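Unit 5: Hydration and Fluid Balance in Shift Work
Course handout, revised February 4, 2020

5.1 Daily water turnover
Body water is held within a narrow range by thirst and by the kidneys. Losses occur through urine, sweat, breath and stool. Intake comes from drinks, food and a small amount of water made during metabolism. Students should be able to name each route and state which ones rise in a warm workplace.

5.2 Control of urine volume
When the blood becomes more concentrated, the pituitary gland releases vasopressin. The kidneys then return more water to the blood, and urine volume falls. The response is fast - it begins well before a person feels unwell. Alcohol blocks part of it.

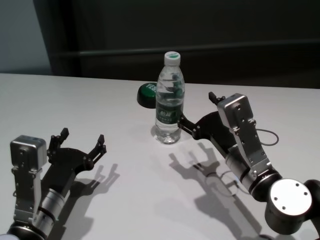 Why can plain water be a poor choice after hours of heavy sweating?
Sweat carries sodium as well as water. Large volumes of plain water replace only the water, and blood sodium may drop. A salted meal or a drink containing sodium corrects both losses.

5.3 Estimating sweat loss
Weigh the worker before and after the shift, in dry clothing. Add the mass of fluid taken in and subtract the mass of urine passed. Ignore food if none was eaten. One kilogram of change is treated as one liter of sweat.

The Skorau data set used in the August lab has 3,392 paired weighings from 44 work sites. Records with a missing urine value are marked and must be left out of the mean.

Reading: Jetudell course pack, section 7. Problems 1 to 5 are due at the next lab meeting. Show units at every step.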